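Floor Van Hecke starts talking about fingertips before I have my coat off. She has spent most of the spring comparing two sets of gripper fingers for Kindine, the small company where she runs testing, and she has opinions on both of them.

"People always ask me about the arm," she says. "The arm is fine! The arm has been fine for years. Ask me about the last two inches."

The last two inches, in her case, have to deal with cloth. Kindine wants a pair of arms that can sort and fold household laundry, and cloth is where grippers that look great on paper tend to fall apart.

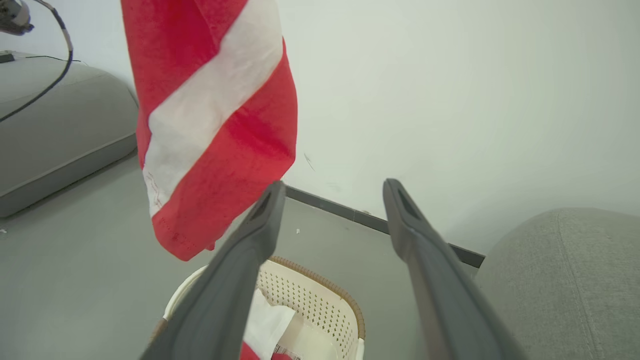
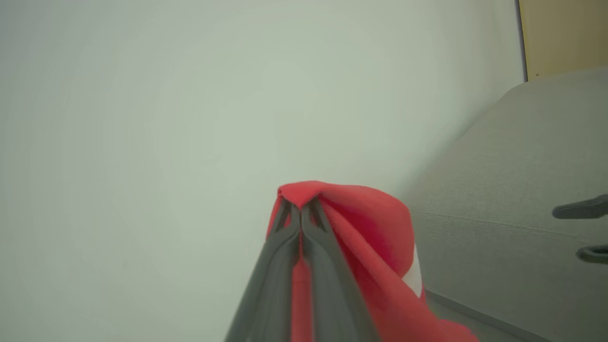
Van Hecke came to this from packaging, where she worked on lines that picked up the same box all day long. She remembers her first week with towels as a kind of slap. "A box is where you left it and it's the shape you left it," she says. "A towel has a new shape every time you let go. I went home and folded my own laundry very slowly, just watching my hands. I was so happy. My husband thought I'd lost it."

The two sets in her comparison are known around the shop as the Birkent and the Trostar, after the suppliers. The Birkent fingers are stiff. They close hard and flat, and on a thick fold they hold like a vise. The Trostar fingers have a little give along their length, so they bend when they press on something. Each set did 1,000 grasps, for 2,000 in all, with the same arms, the same controller and the same pile of cloth, which was shuffled by hand every morning.

I ask which one won, and she laughs and holds up both hands.

"So on anything thick, a bath towel, a sweatshirt, I'd take the Birkent every time. It just grabs. But give it a thin dishcloth lying flat and it skates right over the top. The Trostar gets down under the edge. I've watched it do that hundreds of times and I still lean in."

The trouble with the softer fingers is the second arm. When one arm passes a cloth to the other, both are pulling on it for a moment, and the Trostar fingers twist. Kedir Tamiru, who writes the control code, spent 8 evenings on that moment alone. His fix was to have the giving arm open a little before the other one starts to pull.

"It sounds like nothing," Tamiru says when he wanders over with his lunch. "You'd do it without thinking if you handed me a shirt. But I had to find a number for it, and the number is different for every fabric."

Cameras were the other big question. Kindine began with a single camera over the work area, and Van Hecke liked how tidy it was. Then she saw how often the arm itself blocked the one spot she cared about. Now there is a small camera at each wrist as well. The view is strange at first, she says, with fingers always poking up from the bottom, but she wouldn't go back.

"You see the cloth start to slip! From overhead you only find out once it's on the floor. From the wrist you can see it creeping, and so can the software, and that gives Kedir time to do something about it."

She has kept the overhead camera for the planning side, where it helps to know how many things are lying around and which is on top. What she would change is the lens on the wrist units. Up close, the fingers go soft and blurry, and she wants the tips sharp. She has a new lens from Jara in a drawer and hasn't had a free morning to fit it.

What comes next is a third set of fingers, made in-house, with a stiff back and a softer pad at the end. The first pair wore through in 9 days. The second pair is still on the printer while we talk, and Van Hecke gets up twice to look at it.

"Cor Dijkstra drew these, and he's sure the pad is too thick," she says. "I think it's too thin. We've got lunch riding on it."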